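Two Arms and a Roll of Painter's Tape

A shared workshop in Idetstead is teaching its robots to tidy up, one toy at a time

The Gallardo building used to store floor tile. Since August it has been a members' workshop with a wood room, a kiln and, in the back, a pair of secondhand robot arms that take up more space than the kiln does. The project is called Plemora. It has 12 members, and most of them had never programmed anything bigger than a thermostat before they joined.

The goal is modest. They want two arms to share one table, pick up soft objects and hand them across without a collision.
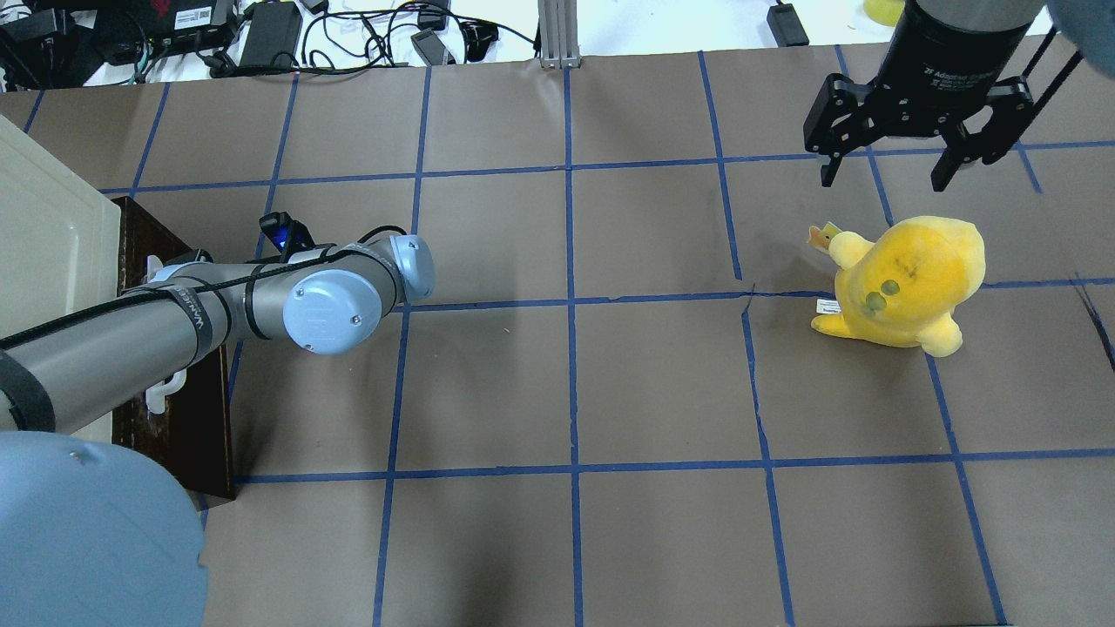

Plemora Project Feature
By the Cedix Magazine workshop desk
Jul 13, 2025

Soft toys are harder to grip than blocks. A block has flat sides and stays the same shape. A plush duck lying on its side gives way when the fingers close, and the arm has to be told how far down to go and how far to squeeze. The group started with wooden blocks and spent six weeks on them before moving on to plush.

The table is covered in brown kraft paper and marked off with blue painter's tape. The squares are not perfect, and they don't need to be. Members use them to call out positions to each other while someone works the controls. When the paper wears out they lay a new sheet and tape it again.

Money has gone mostly into parts that can't be improvised. The group paid $550 for mounting plates and hardware, and another $406 for power supplies and cable. The rest came out of the shop's scrap bins.

Cables are the standing complaint. Each arm needs power and a line back to its controller, and the gripper needs its own. The group straps what it can along the arm and leaves slack at the joints — too little and the cable pulls, too much and it catches. 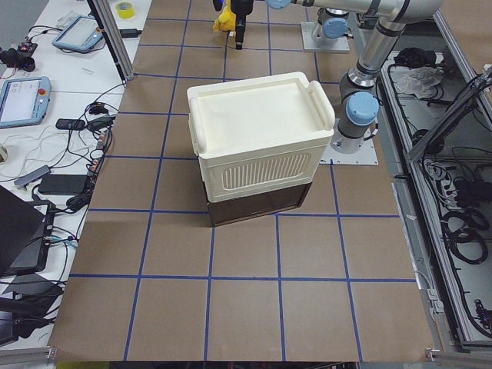
The shared table, with a white crate stacked on a brown box near the center.

Both arms can reach the middle of the table, so that is where most of the planning goes. For now they take turns. One moves, stops and backs away before the other starts. It is slow, but it lets new members follow each step on the teach pendant and stop it if something looks wrong.

The next job is to have both arms moving at once, at low speed, with a person at each pendant. The group meets in the back room every other week, and new members are asked to begin with the tape.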